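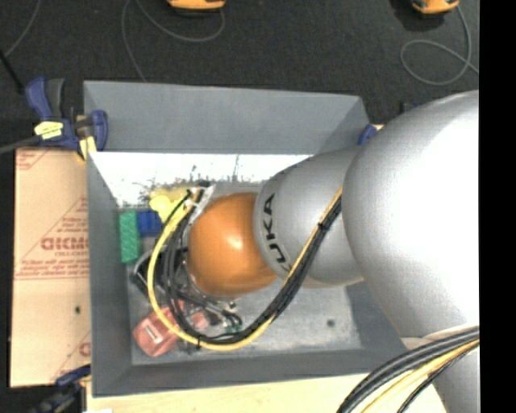

Still open on my side, and it's the same stop as before lunch. The Cadodetti cell quits mid-pick and asks for a person, and lately that person is me, so I've started logging it. After 29 picks it threw the reach fault again, and the job list wanted an item on the left side of the bin. My bet is the cable loop – it swings wide around the orange joint and hangs right over the stuff on that side, including one end of the red box with the white label.

**Tried so far**
- Restarted the Flurnlow controller, same fault 22 minutes later
- Dropped the speed, no change
- Moved the next item to the right by hand, and it picked fine

Can someone from Lehner look at the cable routing? I used to pack all shift, and now I mostly stand by waiting for a beep! I don't mind it, but packing was easier on my nerves.

Leaving this at open until the afternoon run.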